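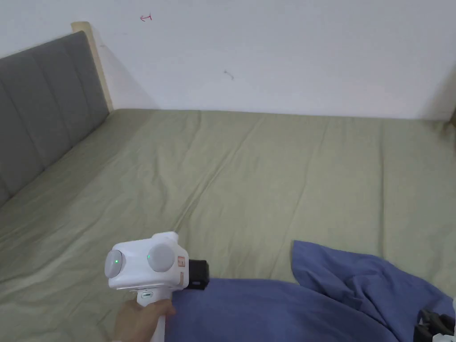 1/ Moving out of the Dorkby apartment at the end of the month. Posting what it cost and what I learned, in case anyone else is renting there.

2/ Rent was 800 when I signed in April two years ago. It is 1,000 now. The building changed hands and Varar took over the leases. The new owner did not repaint the hallway.
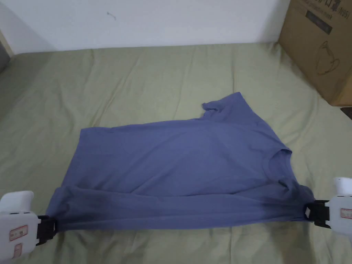 The raise came in two steps. Each time I got a letter with the legal minimum notice, so I had no grounds to fight it. I did ask for a longer lease at the old price. They said no.

3/ Total for movers, deposit and the first month at the new place is 1,468. I got quotes from two companies. Tutunow was cheaper but wanted all of it up front, so I went with the other one.

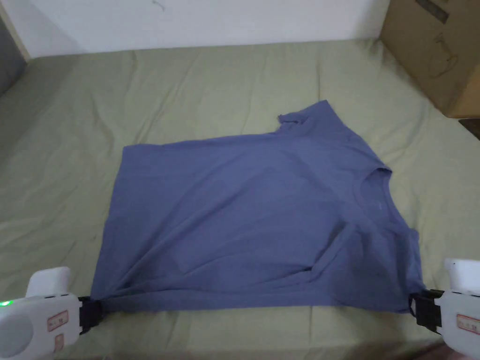 I am packing on my own to keep the bill down. Kitchen is finished. Books went in small boxes this time. Clothes are next, and I am getting rid of up to half of them.

4/ If you rent from Varar, read the cleaning clause before you give notice. They can charge you for the oven and the windows separately. Ask for the list in writing. 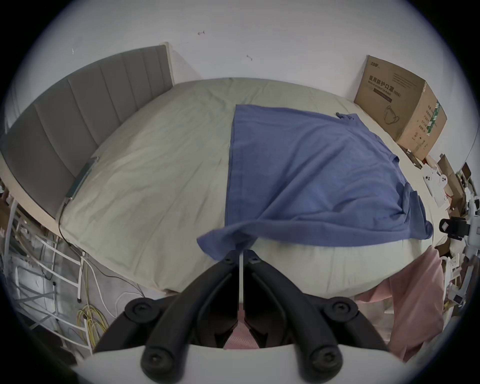

5/ New place is on the other side of the river, ten minutes closer to work. Smaller bedroom, better kitchen. Keys on 2018-08-24. Will post again when I hear about the deposit.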